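Voltar à piscina depois dos trinta (e com medo de água funda)

1/2/22
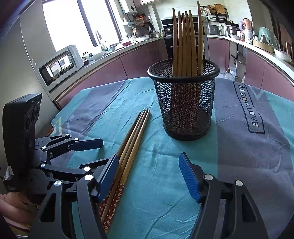 Quando me inscrevi nas aulas de natação para adultos do Carkside, não contei a ninguém lá em casa durante uma semana inteira. Tinha vergonha, confesso. Toda a gente parte do princípio de que uma mulher crescida, mãe de um rapaz que nada como um peixe, sabe pelo menos atravessar uma piscina, e eu não sabia. Acabei por dar a notícia à mesa da cozinha, com a toalha azul-petróleo e cinzenta posta, a minha preferida para os dias em que preciso de coragem (cada um tem as suas manias!), e o meu filho olhou para mim com uma seriedade enorme e perguntou se eu precisava que ele me emprestasse os óculos. Emprestou, e ainda não lhos devolvi.

A história do medo é antiga e não tem nada de dramático. Cresci em Plotesitz, longe do mar, e a única piscina que havia era funda de uma ponta à outra. As minhas primas atiravam-se de cabeça e eu ficava na borda com os pés dentro de água, a guardar as toalhas e os rissóis. Fui ficando na borda ano após ano, e quando dei por mim já era adulta e tinha desculpas muito bem ensaiadas: que me doíam os ouvidos, que o cloro me fazia mal ao cabelo, que alguém tinha de tomar conta dos sacos.

A turma é pequena e junta-se três vezes por mês, ao fim da tarde. A professora chama-se Mylene Marquez e tem uma voz que se ouve debaixo de água, juro. Na primeira aula nem nos mandou nadar. Pediu-nos para entrar pela escada, encostar as costas à parede e soprar bolhinhas, como se faz com os bebés, e eu pensei que ia morrer de ridículo até reparar que o senhor ao meu lado, com idade para ser meu pai, soprava com uma concentração de quem está a fazer o IRS. Depois disso relaxei bastante.

Na segunda aula aprendemos a boiar. Escrevo «aprendemos», mas comigo foi uma luta. O corpo todo queria sentar-se. A Mylene punha-me uma mão debaixo da nuca e dizia «olha para o teto, barriga para cima, deixa as orelhas irem», e as orelhas, coitadas, não queriam ir a lado nenhum. Só à terceira ou quarta tentativa é que senti a água a segurar-me, e foi uma sensação tão estranha e tão boa que me pus a rir, engoli um gole valente e fui ao fundo. O fundo, naquela zona, dá-me pela cintura. Levantei-me e pronto, estava salva.

Entretanto passaram meses e já faço uma piscina inteira de costas e meia de crol, esta última com um estilo que a minha irmã descreveu como «uma cadeira a cair pelas escadas». A respiração lateral continua a ser o meu calvário. Se penso na respiração esqueço-me das pernas, se penso nas pernas bebo água. A Mylene diz que é normal e que o truque é expirar tudo enquanto a cara está dentro de água, para depois só ter de inspirar quando se vira a cabeça. Tenho treinado no lavatório da casa de banho, com grande espanto do gato.

Várias leitoras perguntaram-me quanto custa. No Carkside pago 30 euros por mês, e o cartão dá também para o horário livre de domingo de manhã, que tenho aproveitado sempre que consigo arrancar-me da cama. Hoje consegui! A pista do lado estava ocupada pelo grupo Nadar, que são umas senhoras fantásticas de touca florida que fazem 60 piscinas sem parar e ainda conversam pelo caminho. Uma delas ensinou-me a pôr um bocadinho de amaciador no cabelo antes da touca, e faz mesmo diferença.

Quanto ao material, não se deixem levar pelo entusiasmo. Eu comprei logo de início umas barbatanas que continuam no saco. Precisam de um fato de banho que não fuja do sítio, uma touca de silicone, chinelos e uns óculos que vedem bem (encostem-nos à cara sem pôr o elástico: se ficarem presos um instante, servem). Levem também uma garrafa de água, que uma pessoa sua imenso a nadar e nem dá por isso.

O meu plano para junho é participar no encontro do Mesance, que é uma coisa muito informal, sem cronómetros, em que cada um nada o que lhe apetecer e no fim há bolo. Há uma prova de crol para principiantes e a Mylene já me pôs o nome na lista sem me perguntar. Fiz-me de zangada, mas fiquei contente. O meu filho quer ir para a bancada com um cartaz e eu já lhe disse que sim, desde que não escreva «mamã» em letras gigantes.

Se alguma de vocês também começou tarde, contem-me nos comentários como resolveram isto da respiração. Aceito todos os conselhos, até os esquisitos.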